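Call for participants: family memory-keepers for the Culuvley Oral History Project

Did your grandmother tell you how she got here? Do you have an uncle who can name every shop that used to stand on Katlow Street? We'd love to hear from you!

Culuvley is collecting spoken histories from families who came to our town from Cabanatuan and the towns nearby, and from the neighbors who grew up next door to them. We have 34 recordings so far, and every one has sent us off looking for three more people. The stories are wonderful. There's a bakery that opened at 4 a.m. for the night nurses, a choir that practiced in a garage, and a very long argument over whose pancit was served at the 1988 town fair (still not settled, and we have both sides on tape).

This round is about childhood: games, toys, school lunches, the walk home, the things you got in trouble for. You don't need to be a good storyteller or have a perfect memory. If you remember one summer well, come and talk about that one.

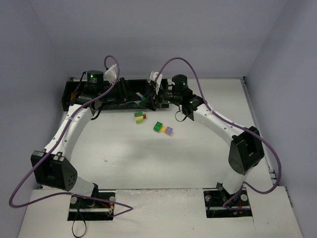
Small toy bricks in bright colors on a white tabletop.

What taking part looks like

You'll have two conversations with one of our interviewers, Princess Umali or Rommel Manalo, each lasting up to an hour. They can be in English, Tagalog or a happy mix of both. You can come to the Culuvley reading room at 448 Katlow Street, or we'll come to your kitchen. Bring photos, letters, recipe cards or a toy you kept, if you like — we can scan paper items while you wait and hand them straight back.

Participants receive a copy of their recording and a typed transcript. You can ask us to take out anything you'd prefer to keep in the family, and nothing goes into the public collection until you've signed off on it.

Who we're looking for

Anyone 18 or over with a tie to the neighborhood. Pairs are very welcome, and sisters who interrupt each other make great tape. We'd especially like to hear from people who were kids here before the Groltora cannery closed.

How to join

Leave a message for Janelle Dizon at the reading room desk, or drop in any afternoon before 5 p.m. Tell us your name, the best way to reach you and one thing you might want to talk about. Conversations start in August, and evening times are available.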